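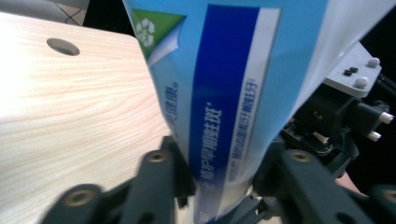
Residual Product in Discarded Toothpaste Tubes
Course project report, Packaging and Materials, spring term

1. Background
Laminate tubes are hard to recycle when product remains inside. Residue adds weight to the waste stream and has to be washed out before the plastic can be reground. The aim of this project was to measure how much paste is left in a tube at the point where a household would throw it out, and to test whether the way the tube is squeezed changes that amount.

2. Materials
Tubes were collected in a drop box in the Clovia residence hall until 18 had been received. Each had a labeled net weight of 100 g. Two product lines, Toltico and Roris, made up the whole sample, with nine tubes of each. Tubes with split seams were not accepted. Caps were left on during storage to limit drying.

3. Method
Each tube was weighed as received, cut open along both sides, rinsed, dried overnight and weighed again. The difference was recorded as residue. Paste in the threaded neck was removed with a cotton swab and included in the total. All weighing was done on the same balance in the Chaudhary teaching lab.

A short survey was placed next to the drop box. It asked whether the owner usually squeezed from the crimped end, from the middle, or with no fixed habit. Answers were matched to tubes by a number on a paper tag.
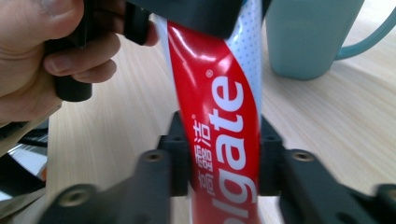
4. Results
Total residue for the full sample was 354 g. Most of it was found in the shoulder, where the wall is stiff and does not fold flat. Tubes squeezed from the crimped end held less paste along the body, but the amount in the shoulder was close to the same for all three habits.

5. Sources of error
Drying before collection was not controlled - some tubes may have sat open for days, which would lower the measured residue. The survey relied on self-reporting. Rinse water left in the cap threads was a smaller problem and was corrected by a second drying cycle.

6. Further work
A second collection is planned for April with stand-up tubes included. The cutting procedure will need a new jig for the wider cap.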